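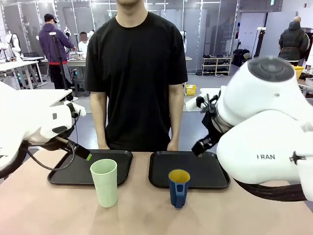 Most of the drinking cups sold in the Totlow valley pass through one warehouse in Bastcombe, and most of them leave it on a tray. The trays are the older half of the business. Cafes, canteens and care homes buy them by the stack and keep them for years, while the cups that go on them are replaced every season. A tray does very little apart from being flat and having a rim, and the rim matters more than buyers expect. A tall green plastic cup set on a black tray is easy to find and easy to lift. So is a short navy mug, and its yellow inside shows at a glance whether anyone has finished with it.

Contrast is a large part of what canteens ask for now. At Theodorakopoulos, a family lunchroom near the Bastcombe bus station, the old trays were brown and so were the cups. Cups were left behind at the end of lunch. The lunchroom switched to black trays in July and bought 1,691 new cups and mugs over the following year, in 4 colors. The kitchen says clearing a table takes less time, though it has never put a clock on it.

Shape is the other question. Plastic tumblers are usually wider at the mouth than at the foot so that they stack. That puts the weight high when they are full, and a tall one will tip if the tray is set down hard. Mugs sit lower and are heavier. They stack badly and their handles catch on each other.

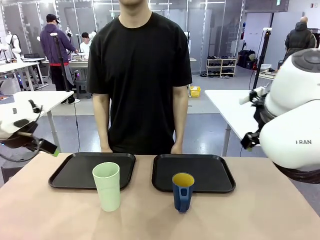
Nevier, the wholesaler that supplies the lunchroom, advises customers to carry one drink per tray when they can. It sounds wasteful, but it suits places where people serve themselves and walk some distance to a seat. Two small trays side by side also take up less thought than one large one, and each person can pick up their own. Rounded corners help here, as they don't snag on sleeves or chip when they are dropped. With a tumbler for one person and a mug for the other, there is no confusion over whose drink is whose.

The way the handle points is a small matter that servers care about. A handle turned toward the person sitting down can be picked up without moving the mug. A handle pointing at the far side means turning the mug first, and a full one may spill. New staff at the lunchroom are shown this on their first morning.

Washing is where trays wear out. Black plastic hides tea stains but shows scratches and the white film left by hard water. The lunchroom wipes its trays between customers and puts them through the machine at closing. They go in on edge, with a gap between them, and are dried with a cloth before being stacked. Trays stacked damp stick together and smell by the next day. 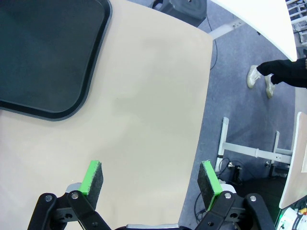
Storage comes last and is often forgotten. Over 3 feet of trays in one pile is too much, and the bottom ones bow. Nevier suggests shorter stacks on a low shelf, face up, with nothing kept on top. Cups go on a separate shelf, upside down on a mat. A warped tray will rock on a flat table and should be taken out of service. The lunchroom keeps a few of those under the counter for carrying bread.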